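Trinside Forums -> Handheld Grippers and Teleop -> Bench Rules and Good Practice

Topic: House rules for two-hand gripper sessions (draft 3, pick it apart!)

ewidmer
Posts: 355
6 December 2025

OK folks, draft 3 of our bench rules. I'm really happy with how these are shaping up and I'd love for other groups to steal them, or tell me where they fall down.

1. Both grippers start open and over the table, and stay there until the operator says "go."
2. Cables run toward the operator, never across the table between the grippers.
3. Table clips get checked at the start of every block of 24 takes.
4. One soft item and one rigid item per take, max, until a new operator has been signed off.
5. If you drop something off the table, the take is over. Don't fish for it.
6. Log the take before you reset. Not after!

Rule 4 is the one I expect grumbling about. Soft packaging is so much fun to work with, but it's where new people get sloppy, squeezing harder and harder when the bag slides.

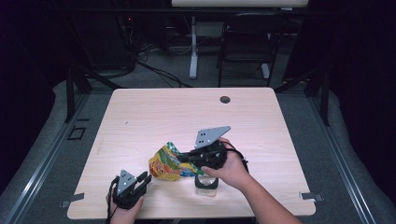 Right gripper on the snack bag, left one open and waiting. Clear container with the black lid is the rigid item.

The idle hand is my favorite thing to teach. Fingers open, low, near the front edge, out of the way of the working hand. People want to hover it right next to the action and then the two grippers knock together.

- Emil Widmer

cu_bench
Posts: 118

Love this, printing it for our room at Cù. Rule 6 alone would have saved us a whole afternoon last month.

I'd push back on 4 though. If the rigid item just stands there while you work the bag, you're teaching people to ignore it. We start new operators with one item, period, and add the second when they stop looking at their own hands.

grollaver_kit
Posts: 88

Disagree with cu_bench. Clutter is the job. At Grollaver we put a container close to the bag on purpose so they learn to come in from the side. Knocking it over is cheap feedback.

My gripe is rule 5. Ending the take, fine, but say what happens to the recording. Do you keep it and flag it, or bin it? Two people will do two different things.

ewidmer
Posts: 355

Great catch on 5. We keep and flag. Adding that tonight.

On 4, I can live with "one item for the first session, two after that." Would that work for you both?

cu_bench
Posts: 118

Works for me. Can you also put a number on cable slack in rule 2? "Toward the operator" still lets somebody pull it tight.

grollaver_kit
Posts: 88

Please no number, arms are different lengths. Full reach to the far corners with no tug, checked before the first take. The Hiritach sheet words it like that and people do follow it.

ewidmer
Posts: 355

Going with the reach check. Draft 4 goes in this thread once I've retyped it, keep them coming!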